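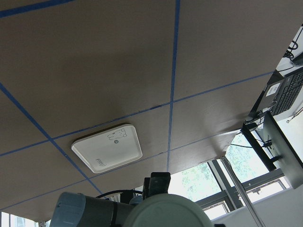
Posted in July
By the Plitstead workshop desk

I got to Stuart Lightfoot's place a little before nine in the morning and he already had coffee going and a roll of blue tape around his wrist like a bracelet. He teaches the weekend furniture class in Dunmore, and I'd come to talk about tables. Well, tabletops. He has opinions about tabletops!

"People buy a big brown slab and then they're scared of it," he told me. "So I tape it up. Blue tape, straight across the flat, and now you've got sections. You can think about a section."

I asked if the lines had to be neat (mine never are) and he laughed at me. "They wander. Mine wander all the time. If I need a real line I get the long ruler out."

He started doing it at Flurkham, where he worked for 28 years before the shop closed, mostly on dining tables. Back then every top got taped before anybody put a hand on it, and each section had its own line in a notebook: scratches, dull spots, whatever needed a second look. He still has the notebooks. The last one stops at table number 788, which was a round one, and he says round ones are a pain to tape.

We got sidetracked on finishes for a good while. Stuart likes matte. "Shiny shows you the ceiling. Matte shows you the table," he said, and then he made me crouch down by the window and look across a board he was working on, so I could see how the light slid over it. I'm not sure I saw what he saw, but I did find a ding he'd missed and he was pretty gracious about that.

Then there's the question of how long the tape can stay on. He pulls his after a week, tops, and he pulls it slow and low, folded back on itself. When a strip gets dark and scuffed he just lays a new one. He bought a case of 44 rolls from Barico in the spring and figures it'll carry him to Christmas, though his students keep walking off with them.

What would he tell somebody with their first big table at home? "Look at it in the morning, then look at it again at four. Different table."

He's got a long one to finish next, for a couple in Plitstead who are paying him $900 and want it dark.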